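Studies in Travel Writing
Handout 8: The quest narrative and its narrator

Reading for this session: Beddoe, The Salt Stair, chapters 1 to 4; Magsi, A Winter in Skallar, opening section only. Both are in the course reader.

1. Terms

A quest narrative is a travel account organized by the search for a named object, person or place. It differs from the itinerary, where the order of stops supplies the order of the book, and from the residence account, where the writer stays put and the calendar supplies it. Many books mix the three. For this course, classify a book by what would have to be removed for it to fall apart.

The object of the quest is called the pretext when the narrator shows little interest in it after the first chapters. Beddoe's bell is a pretext. He sets out to find the foundry at Stelulari where it was cast, reaches the town on page 129, and gives the foundry 2 paragraphs. The pages before it are given over to ferries, landladies and a long dispute about a mule.

2. Narrator and traveler

Keep these apart in your essays. The traveler is the figure who moves through the events. The narrator is the voice that tells them later, usually from home, with notes and maps at hand. The gap between the two can be wide or narrow.

Beddoe keeps it wide. His narrator knows from the first page that the bell was recast, and lets the traveler go on asking after the original. Most of the comedy in chapters 2 and 3 depends on this. Magsi keeps it narrow. Her entries are in the present tense and she rarely corrects herself, even where a later entry shows that she had misread a road sign or a person.

Note that a narrow gap is also a made thing. Magsi's preface says the entries were revised over several years – the present tense was a decision taken at the desk.
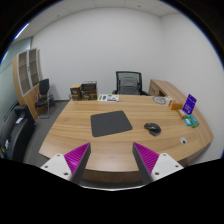
A curved wooden office desk.

3. Guides and companions

The guide has three common functions in the quest narrative: translator, obstacle and rival narrator. One character may serve as all of them. In chapter 4 of The Salt Stair the driver, Memon, begins as a translator. By the end of the chapter he is telling Beddoe's story to other passengers, in a version where Beddoe is looking for a lost brother. Beddoe prints that version without comment.

Nusrat Chaudhry's essay (reader, section 8) argues that the rival narrator is the main way in which local people answer back in this kind of book. Naheed Tanoli objects that the answer is still selected and translated by the visitor. Read both before the seminar. The disagreement is partly one of evidence: Chaudhry works from published texts, Tanoli from drafts and field notebooks.

4. Place names

Use the spelling in the edition you cite. Older accounts give Studerow under several spellings, and a silent correction makes quotations hard to trace. If you must regularize, say so in a footnote at first use.

5. Written exercise

Choose a passage of no more than 20 lines from either set book. Mark every statement that the traveler could not have known at the time. State what each one does to the pace of the passage. Do not summarize the plot.

Exercises are marked on the evidence from the text. General remarks on the charm of a region or the courage of the writer earn no credit.

Further reading: Lodhi, Jawad, "Arrival Scenes and Their Delay," in the course reader, last item. The section on false arrivals will be needed for handout 9.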